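**BILTPORT, April 27, 2022** — The robot arm at Rundura's packing hall on the harbor road has been switched off until further notice after it spent part of Monday's evening shift putting things down where there was nothing to put them down on.

Nobody was hurt. Up to 100 items went to the floor over the course of the shift, according to the company, among them a good many candles, several boxes of tea and a ceramic duck that had been somebody's special order. The duck did not survive. The tea is being sold to staff at a discount.

Rundura packs gift hampers for mail-order shops and has used the arm, supplied by the integrator Stolto, since last August. Its job is to lift small goods from a sorting table and set them in an open hamper, which a conveyor then carries off to a person with a roll of ribbon. For eight months it did this without drawing much attention, apart from a habit of handling bath salts as though they might explode.

The trouble on Monday began after a planned break, when a software update changed the way the arm measures the height of the surface beneath it. The new setting was off by 11 centimeters. The arm carried each item to the correct spot above the hamper, decided it had arrived, and let go. Soft goods bounced in or bounced out according to temperament. Anything round left the area.

What bothers the people who work there is less the dropping than the stopping. A shift worker pressed the stop button nearest the hamper line and the arm carried on for 9 seconds, finishing the item it had in hand and going back for another. A second button, on the far side of the safety fence, stopped it at once.

"A stop button that thinks it over is a doorbell," said Ruairí Hayes, who supervises the evening shift and who pressed the second one. "I don't mind the candles. I mind that I had to walk to the other side to be listened to."

Stolto says the two buttons were never meant to behave differently. In a short written statement the firm said the near button had been wired during installation to a circuit that asks the arm to finish its current cycle, a setting normally used for cleaning and restocking. It should have been wired to the one that cuts power to the motors. The statement called this "a labeling discrepancy." The label on the button reads STOP.

The wiring had been signed off twice, once at installation and once in a winter inspection. Both times the button was tested while the arm was between items, when the two kinds of stop look the same. The company has now asked for it to be tested in the middle of a lift, with something in the gripper, and has offered the inspector his choice of candle.

Work at Rundura has gone back to hands for the time being. Four extra packers were brought in on Tuesday, and the evening shift got its hampers out only an hour late, to the visible annoyance of anyone who had written the business case for the arm. 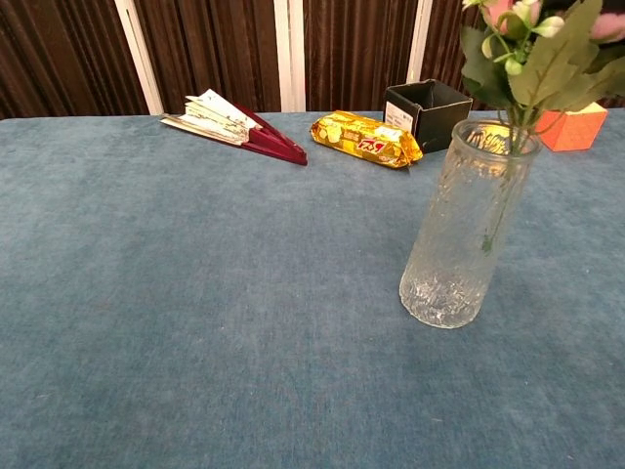
Height is an awkward thing for the arm even on a good day, and Stolto's engineers concede that the goods don't help. The system works out how far down to go by looking, and the catalog seems to have been drawn up by somebody with a grudge against looking. A shiny gold snack wrapper throws light back in whatever direction it pleases. Clear glass with a rippled surface, such as the tall vase holding the pink artificial roses, lets the blue of the cloth come through and offers very little of itself to measure, and a paper fan lying half open is hardly any height at all until it reaches the ribs. A plain black cardboard box is easier, though the open top has been known to invite a guess about where the box ends.

Before Monday, the arm got around this by checking its guess against a fixed figure for the table and another for the hamper. The update replaced both with a figure it worked out for itself at startup. Stolto says that was supposed to save the operators from retyping numbers whenever the table was moved. The table has not been moved since it was delivered, and Hayes doubts it could be without taking out a door.

The firm has gone back to the old version of the software and says the fixed figures will stay. It has also checked the arms it looks after elsewhere in the region and found one more with the same button wiring, at the Ishida stationery warehouse across the river, where no one had ever had cause to press it. That button was rewired on Tuesday afternoon.

Rundura, for its part, has put tape across the near button and hung a sign on the fence with an arrow pointing to the other one. The sign was made by the evening shift and has since been replaced with a politer version.

A restart date depends on the inspector, who is due next week. The plan is to run the arm at low speed for two full shifts on unbreakable goods only, which in the current catalog means socks, a picnic blanket and a rubber trivet. Hayes has asked that a person stand at each button for the whole of it. Stolto has agreed to provide one of them.

The customer who ordered the duck has been offered a refund or a second duck, and has asked for the duck. It will be packed by hand.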